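Ranis Gripper Comparison, simulated wrist views
Data card, version 6
Last updated: 2025-01-24
Maintainer: Khoa Tôn

Summary
Simulated episodes comparing two parallel-jaw finger sets, Brudetex and Kaneko, on small food items in bowls. Arm model, controller gains and item poses are matched between the sets. Only the finger geometry and the closing force limit differ.

Contents
Brudetex: 425 episodes
Kaneko: 409 episodes
The counts differ because episodes with solver divergence were dropped after export. Dropped seeds are listed in excluded.txt.

Each episode holds RGB from the wrist camera, joint states, commanded jaw width and a success flag. Success means the item is clear of the rim and still held after 80 control steps. 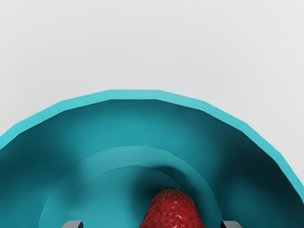

Wrist view, strawberry in the teal bowl, fingers open on either side of the fruit.

Known issues
Bowl meshes are low-polygon, and the rim renders with visible straight segments. Collision uses a separate convex decomposition, so rim contacts do not line up exactly with the rendered edge.
Fingertips sit at the bottom of the wrist view. Contact is often out of sight — use the jaw width channel to find grasp onset.
Fruit is rigid. Do not use these episodes to estimate bruising or slip on soft skin.

Loading
Episodes are read with the Nunberg loader. Releases before May used a different joint order; convert them with reorder.py first.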